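Desk tidying project: where small things end up
Report by Trudy Henare, Tununham group

Our group chose the shared table at Tshabalala Hall because small stationery went missing from it. In March we logged 148 items that had been put down and not put back. Most were markers and erasers.
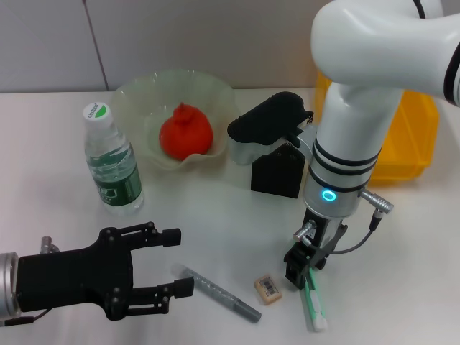
We gave food and drink their own area, so bowls and bottles would not be mixed up with the pens. This was popular, though a few people forgot by the afternoon.

Surfaces
Gaps between panels matter more than we expected – an eraser crumb or paper clip can sit in one for weeks. We added wiping along the joins to the routine.

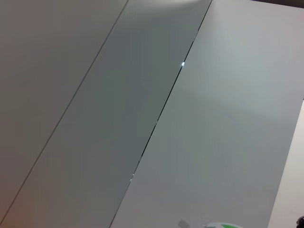
Containers
We compared a large open bin with a small mesh container. The bin was quicker to fill, but small things were harder to find in it.
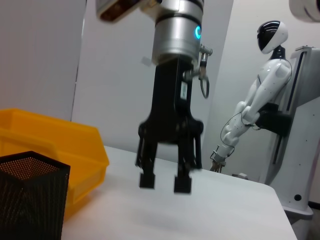
Fig. 3. Yellow bin and black mesh container at the left of the table.

Sorting
Pens went first, then erasers. The target was 800 items put away over the term and we reached 694. Erasers were the slowest, as they had no fixed place until May.
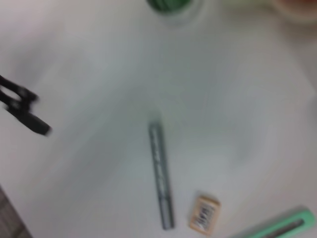
Fig. 4. Grey marker and small eraser on the white tabletop.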